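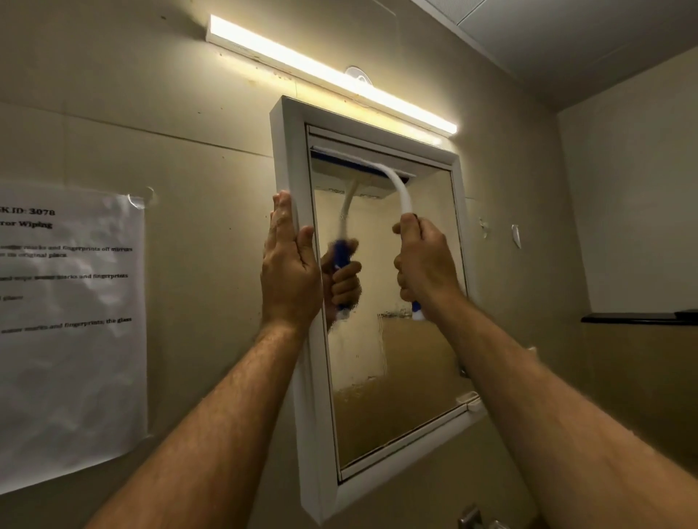 Start at the top and don't come down until the top is done, Idalina Caldeira told us in her first interview, and keep your other hand on the cabinet or you will hear the door rattle the whole time. We had gone in expecting to talk about sprays and cloths. She wanted to talk about hands, and so did a good many of the people who came after her, to our great delight.

Figure 3. Wiping a bathroom mirror cabinet. The right hand holds the tool high on the glass while the left is pressed flat against the side of the white frame. Streaks and smudges show most clearly in the lower half.

4.2 The second hand

Our written log, kept on the Hender sheets described in Section 3, holds 1,097 strokes on mirror glass. We first sorted them by direction (across, down, curved) and by where they began. Only on the second pass did we add a column for the hand that was not wiping, and that column has turned out to be the most rewarding part of the whole study. Older household manuals treat mirror cleaning as a one-handed job. In our log the free hand is nearly always busy. It rests on a frame, pins a cabinet door, holds a folded cloth ready or feels along the bottom ledge for drips.

Figure 3 shows the posture we call bracing. The palm is flat and the fingers are out, so the force of the push is spread along the side of the cabinet. We saw bracing far more often on boxy wall cabinets than on flat mirrors glued to the tile, where there is no side to hold. The depth of the frame seems to matter too. A thick frame gives the palm a good place to land, and it also gets in the way of the wiping head at the corners, so people who braced well still left small triangles of unwiped glass there. Conceição Mendes named these "the four crumbs" while coding the Torkura interviews, and the name stuck with all of us.

4.3 Tools with a straight edge

Cloth users and squeegee users split sharply on one point. With a cloth, most people went straight for the mark that bothered them and worked outward. With a straight-edged tool they began near the top edge and worked toward the ledge, even when all the visible marks were low on the glass. We love this finding! The tool appears to carry a small plan with it, and people who said they had never been taught how to use one followed that plan anyway.

The price is paid at the bottom. Whatever the head pushes down has to go somewhere, and on a cabinet with an inner ledge it collects there until somebody deals with it. Several households in the Moreira group kept a dry cloth over one shoulder for this. Others wiped the ledge with a thumb, then found the thumbprint on the glass and started over. One participant went back to the same lower corner for up to 40 strokes and was still cheerful at the end of it.

4.4 Light above the glass

Bathroom fixtures are often mounted right over the mirror, as in Figure 3, and we had assumed that more light would simply mean a cleaner result. The interviews complicate that nicely. People described leaning, crouching and tipping their heads to get the glare out of the way, and they described finding streaks hours later from the doorway, when they were no longer looking for them. Warm light came up again and again as flattering to faces and unhelpful to cleaners.

We therefore asked participants in the July round to check their work twice, once from where they had been standing and once from the side – a change that took almost no time. The side check led most of them to wipe again, usually low on the glass. We recommend it to anyone repeating this work, and the coding form we now use, adapted from the Forska layout, has a separate line for it. Section 4.5 turns to what happens at taps and shower glass, where the free hand has much less to hold on to.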